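Kidex robusto: draw and humidity

Drodar
2021-07-17
Opened a box of the Kidex robusto after five weeks at 69 percent. Construction is uneven. Out of the first 19, three had a tight draw from the cap to the second third, and one split at the foot. The filler feels underfilled near the band and hard just above it. Has anyone tried them at lower humidity?

Jirus
Five weeks is short for that wrapper. Mine went in at 65 and I left them until August. Draw was fine on all but one.

Drodar
Which box code? Mine has no date stamp, only the factory mark. I use a two-way pack and a digital hygrometer, salt tested at 75. It reads 2 points high and I correct for that. 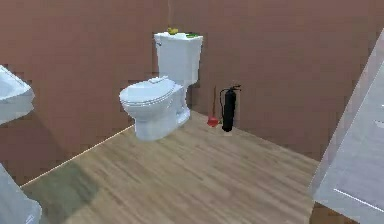
The tight ones also weigh more than the rest of the box, so I suspect the bunching before I suspect moisture. A wet cigar loosens up after a few days of dry boxing. These did not.

Li
Disagree. A few days is not enough for a 52 ring gauge. The outer leaf gives up water first and the core lags. Weigh one daily and stop when the number stops moving.

Jirus
Agree with Li on the core. Not sold on the weighing, scales at that resolution drift with room temperature.

Li
Then weigh a reference object along with it. Drift cancels.

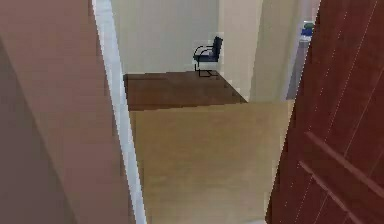
Placement of the humidor matters more than the pack rating. Mine sat on an outside wall and swung 5 points between morning and evening. Moving it inside cut that to 2. I would keep it away from an open doorway like the one with the white trim, and a smooth stretch of that brownish wall would do if it is an interior one. Seal test first, though – a loose lid makes the rest pointless.

Drodar
Lid passes the flashlight test. Will drop three sticks to 65 in a separate jar and leave the others as they are.

Jirus
Flashlight test only finds big gaps. Log the humidity with the pack removed and look at the slope.

Drodar
Fine, will do both. Still think it is the bunching.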